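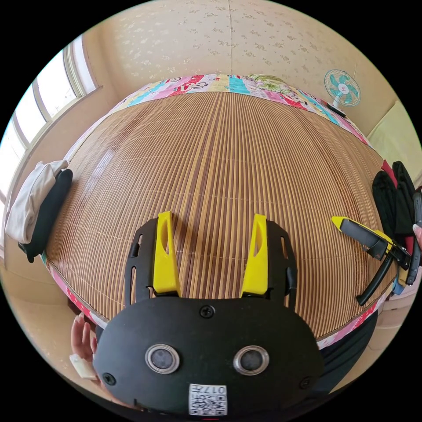

Two yellow fingers, one bamboo mat, and the laundry waiting on either side.

1/ A thread on whether a machine can do the chores yet. I've been reading about household robots since March and I have opinions, most of them formed while putting away other people's socks.

2/ Background for the newer followers: I spent 20 years on the floor at a commercial laundry in Itusville. Towels, mostly. I've folded more towels than you've had hot dinners and I don't recommend it as a way to meet people.

3/ Back then the big flatwork ironers could already do a sheet. Fed flat at one end by two humans, folded at the other. The feeding was the job. The sales rep always stood at the far end with his arms crossed, looking pleased.

4/ So when my feed fills up with "laundry is solved" I go looking for who's feeding the sheet in.

5/ The grippers themselves I quite like. Two fingers, a slot in each, open and shut. It's a pair of barbecue tongs with a better education. And tongs will get you a long way in a bedroom. Pick up the white thing, put down the white thing.

6/ The trouble is the white thing. Folded, it has edges and corners and a top. Dropped in a heap it has none of those, and a kid of six can still find the collar by feel while looking at the telly.

7/ Black clothes are worse. A pile of black clothes is one object until you pull on it. I've lost a whole sock inside a pair of trackies and found it at the bus stop.

8/ My mate Pejman Ebrahimi fixes conveyors for a living and is far more cheerful than I am about all this. His view is that I keep marking the robot against me at my best, when I should mark it against me at ten at night. Fair. At ten at night I am a chair with clothes on it.

9/ He also reckons speed doesn't matter at home. If it takes four hours to fold a basket while you're at work, who cares? I care, Pejman. I'd want to know what it was doing in hour three.

10/ Shop floor, different story. We put through 1,259 pieces on a decent shift and the slow week was 1,005 a day. Anything that stops to have a think about a pillowcase gets wheeled into the corridor.

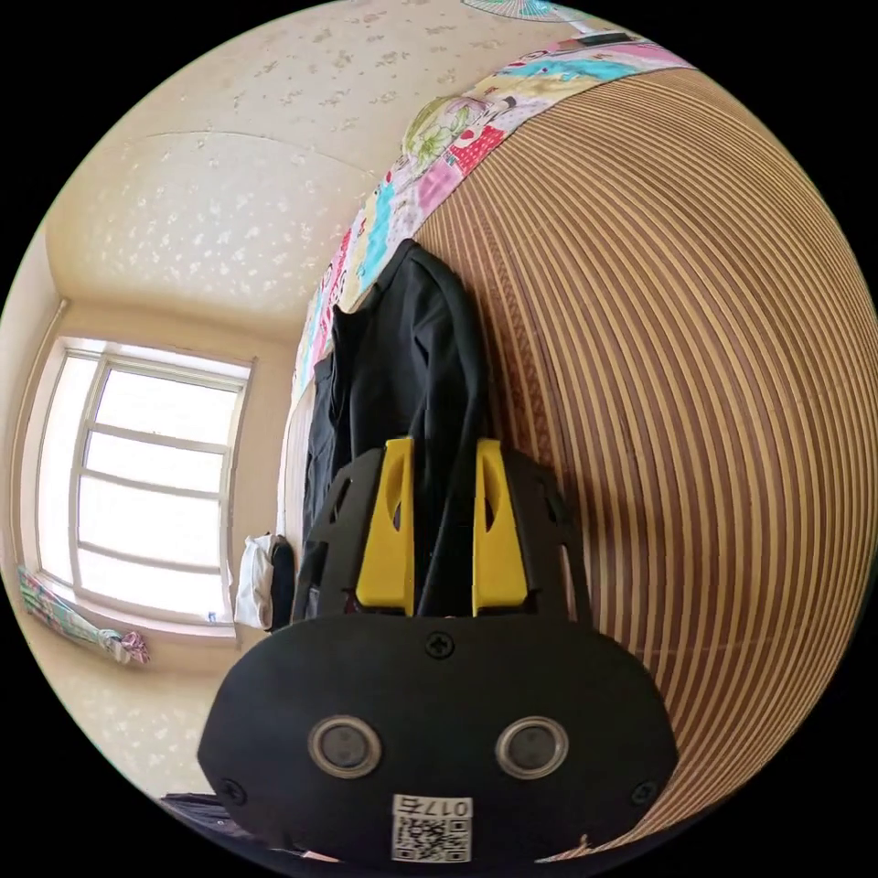
Dark garment, likely a jacket, over the edge, strap or sleeve dangling. Give me the towels.

11/ Now, a jacket. I'd happily hand over every towel I own before I let a machine near a jacket. Sleeves go inside out. Straps catch on the nearest thing. Half the weight's in one pocket and you find out which when it slides off the bed.

12/ Hanging things over other things is also the part of tidying I never see in the glossy videos. The glossy video has one grey T-shirt on one white table. Nobody's house has that table. Mine has a windowsill, and the windowsill has a small item on it that's been "going back to the kitchen" since Easter.

13/ Leokadia Malinowski asked in the replies last time if I'd buy one. Depends what you call one. Clorna wants $3,000 for a folding cabinet where you clip each shirt on yourself. That's a very expensive peg.

14/ Drondora has a proper arm on wheels, no price yet, and a waiting list I joined out of spite.

15/ Where I've landed, for what it's worth:
Towels and tea towels – yes, slowly.
T-shirts – yes, if somebody lays them out first.
Trousers – on a good day.
Fitted sheets – no, and I can't do them either.
Jackets – ask me again.
Working out whether the thing on the bed is clean – my own family can't manage this.

16/ That last one is the chore, by the way. Folding's just hands. Deciding that the cushion stays, the towel goes in the cupboard and the dark heap needs another wash is what wears you out.

17/ Still, I'd take a robot that only did towels. I'd take it tomorrow. It could have my old apron.

18/ Replies are open. If you worked the ironers at Laaksonen I especially want to hear from you, and yes Ignacio, I still have your good scissors.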